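Workshop notebook, packing bench
Entry for Saturday, May
Kept by J. Bastos

Purpose of the session: to settle the layout of the small table for the bottle and divided box work, and to record the condition of the paper covering before further sheets are ordered.

The table remains the light wood-topped one with the rounded corners. The top was wiped down at the start and left to dry before the paper was laid. It is in fair order. The finish has dulled at the front, where sleeves and forearms rest, and this should be mentioned to Jarman when the furniture is next reviewed. No repair is requested at present.

One large sheet of white paper was laid and fixed with dark tape at the left and right. Tape along the front was tried in an earlier session and given up, as it lifted whenever someone leaned in. Colleagues are asked to keep to two strips. The sheet should be pulled flat from the right after the left strip has been pressed down. If it is done the other way round, a ridge forms near the box and the bottle will not stand straight.

The blue box was placed on the left, open end up. The divider gives two compartments. The inside walls are brown corrugated board, unlined, and the cut edges catch on labels and sleeves alike. Hekport supplied the boxes flat, and those made up in the last week have kept their corners better than the first lot. I should still prefer a heavier board for anything that is to be filled and emptied more than 100 times. The question has been put to Hekport and no reply has been received.
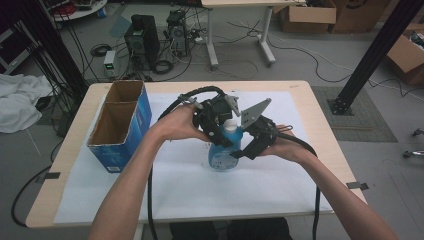 Blue bottle with white cap, standing on the papered table beside the divided box.

The bottle is to be set down upright, to the right of the box, with a clear hand's width between the two. When it stood closer, the box was knocked on the way past and had to be squared up again. Further out than this the reach becomes tiring over a full morning. The position has not been marked on the paper. Pencil marks were considered, but they are soon rubbed away and add to the general greyness of the sheet.

Caps are to be checked by hand before each run and tightened where needed. The blue plastic is translucent, so the level inside can be judged against the white sheet without opening anything. For today's weighing the bottle was filled to 200 g and the figure entered on the Stivum form.

On the matter of the white surface, I record the following for whoever places the order. We have been using the Sarkico sheets, stock number 957, and 74 remain on the shelf. At the present rate this is sufficient for the summer. The surface takes marks readily. Soft grey shading appears first, then small smudges, and after that stains which no amount of dabbing will shift. Creases are a separate matter and come from storage, the sheets having been folded once to fit the cupboard. I propose that the new stock be kept rolled.
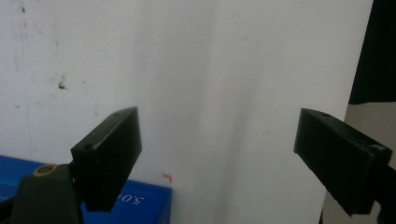

Condition of the white surface: brown stain and specks at upper left, faint crease down the middle.

The brown stain was examined. I am not able to say what caused it. It does not affect the work, but it makes a poor background for anyone judging a level or reading small print, and a marked surface of this kind should be changed and not turned over. Cups are to be kept on the side shelf. This was agreed some time ago and is repeated here for newer colleagues.

Floor: cables still lie across the walking area beyond the table. They should be gathered to one side before the Monday group arrives — clips are in the second drawer.

Outstanding:
Board weight for the divided boxes, awaiting Hekport.
Rolled storage for the white sheets, space to be found above the cupboard.
Dull finish at the front of the table, to be raised with Jarman.
Spare caps, white, same thread as the present ones. Quantity to be confirmed.

Bench closed at 4.40 pm. Tape returned to the drawer.

Jucélia Bastos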